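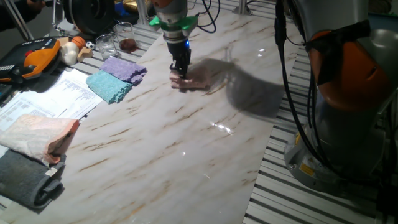

Last changed: Nov 19, 2023

Zurkulari Household Pages
Gallery: Small Cloths, Folded
Text by Gumaro Cervantes

The gallery covers small folded cloths and a couple of towels on a marble-patterned surface. It goes with the older pages on sheets and bath towels, and it takes up the small pieces those pages left out: face cloths, hand cloths, and the little squares that end up in a drawer in a heap.

At the top of the page is the pale pink cloth, folded, almost flat against the surface. The edges are slightly rumpled. On a small cloth that much rumpling is normal and can be smoothed with the side of the hand before the cloth goes into a stack.

The surface

A smooth surface is easier to fold on than a bed or a sofa. The cloth slides when you want to turn it, and a crease pressed with the palm stays where you put it. The drawback is that a light cloth also slides when you don't want it to. Hold one corner down with a finger while you bring the other side over.

Wipe the surface before you start. Lint shows up badly on dark gray and hardly at all on white, so people tend to fold the white things first, see nothing wrong, and then find the fluff on the dark towel. I fold the dark pieces first for that reason. A dry cotton rag is enough for the wiping. Spray leaves a film, and the film ends up on the first cloth you put down.

Overhead light on a glossy top makes a bright spot. Work a little to one side of it if you are checking for stains. A faint mark on pale pink or lavender is hard to see in glare and easy to see next to it.

Fuzzy fabrics

Dusty pink up close, with the turquoise and the lavender side by side behind it. The pink one has a dense, nubbly texture and looks more like a block than a cloth at this distance.
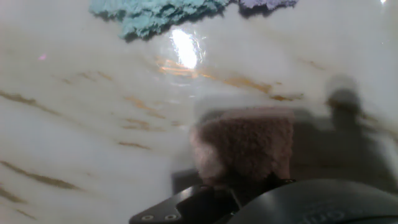

Fabric with a raised pile takes a fold differently from flat cotton. It springs back. If you fold it once and let go, the top layer lifts, and by the time you have finished the next piece it has opened partway. Press each fold for a few seconds with a flat hand. Do not iron it. Ironing flattens the loops along the crease, and the line is still there after the next wash.

Pile also makes a small cloth much thicker than it looks when it is open. Three flat cotton squares will fit where one fuzzy square goes. If you are planning a drawer, fold one of each kind and measure the folded pieces. The size on the label is the open size and is no help here.

Shake fuzzy cloths out before folding. Hold two corners and snap once, away from the table. It raises the pile again after drying and gets rid of most of the loose fiber. Do it outside if you can.

The fold I use for small squares

Lay the cloth flat with the better side down. Bring the left edge to the right edge and press. Bring the bottom edge up to the top edge and press again. Turn it so the closed side faces you. For most face cloths that is enough.

For a longer cloth, fold the two short ends in so they meet in the middle, then close it like a book. It gives a neat rectangle with no loose ends showing. The label ends up inside if you start with the label facing up, and outside if you don't. I have done it both ways and would only say to pick one and keep to it.

Corners that don't meet usually mean the cloth has shrunk more one way than the other. Cotton does this. Pull the short direction gently while the cloth is still damp from the machine, and lay it flat to finish. Once it is fully dry there is not much to be done, and you can let the uneven edge sit on the underside of the fold.

Towels with a colored edge

The colored edge is often woven more tightly than the rest of the towel. It shrinks less, and after a while it can start to wave. Fold so that the edge runs along the outside of the stack, where its own stiffness holds it straight. If you fold across it, the edge bunches at the crease and the stack leans.

A white towel with a pink edge should be washed with the whites only after you know that the edge does not bleed. Wet a corner, press it against a white paper towel, and leave it for up to 10 minutes. If the paper stays clean, go ahead.

Laying out before stacking

Lay everything out in a row before you stack anything. You can see at once which pieces are close in size and which one is going to stick out. Then stack from the largest to the smallest, with the closed sides all facing the same way.

A row toward the back of the sheet: dark gray towel, white towel with a pink edge, then the small teal cloth and the small lavender-purple one next to each other. The white towel is lying on white paper. The pink one is by itself, farther forward.

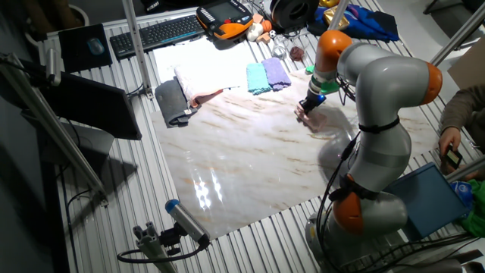 Should small cloths be rolled or folded?

Fold them if they go in a drawer and roll them if they go in a basket. Folded squares stand on edge in a drawer and you can see every one. In a basket they fall over, and rolls hold their place better.

The drawer I have in mind when I write this is the shallow top one in a Stamov dresser, which is what we have at home. It takes folded squares standing up but not rolled hand towels, so the towels go on the shelf. If your drawers are deeper, you can stand the towels up as well. Leave enough space to get your fingers in. A drawer packed tight looks good until the first cloth comes out, and then its neighbors come with it.

Weight matters more on a shelf than in a drawer. I put our whole stack of small cloths and hand towels on the kitchen scale once and it came to 593 grams, which is nothing for a shelf. Bath towels are another matter, and there is a separate page for those.

Sorting by color

I sort by color first and then by use. It is quicker at the machine, and the light colors stay light longer. Pink, lavender and blue-green can go together once they have been through a few washes. Dark gray goes with the other darks every time, however old it is. A gray towel that has stopped giving off dye will still give off gray lint.

Washing new colored cloths alone for the first three washes has worked for us. Cold water, a small amount of powder, no softener. The Lozano laundromat, where I did our washing before we had a machine, used to have a sign over the sinks saying softener makes towels repel water. I have not tested it properly, but our cloths dry hands better without it.

More of the layout

Light blue and lavender side by side, with the white towel and the dark gray cloth farther left and the paper spread behind them. The small pinkish cloth is still apart from the others. A blue cloth at the back right is crumpled and has not been folded.

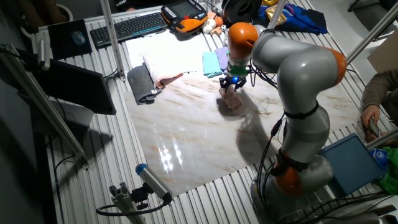

Putting the cloths away

Rotate them. Clean ones go in at the back of the drawer and you take from the front. Otherwise the same few get used all the time and wear thin while the rest stay new.

Paper at the bottom of a drawer is worth having if the wood is unfinished. Plain white paper is fine. Change it when it gets marked. Scented liners are sold for this, but the smell gets into pile fabrics and stays, and some people don't want that on a face cloth.

Cloths that have thinned in the middle can be cut down and hemmed for dusting. Keep them somewhere else. If they go back in the same drawer they get mixed in again, and you will be handing a guest a dust rag.

Guest cloths can be tied in pairs with a ribbon or a strip of cotton. Don't use rubber bands. They leave a groove in the pile and they stick to the fabric in warm weather.

Next on this page

Napkins and tea towels will be added in December. The napkin section is mostly written and deals with starched and unstarched linen. The tea towels will be a short section, with the three-part fold we use for the Kerano kitchen classes and a note on hanging loops, which always seem to end up in the wrong corner.

Other pages in this group: Flat Sheets. Fitted Sheets. Bath Towels on a Shelf. Blankets and Where to Put Them.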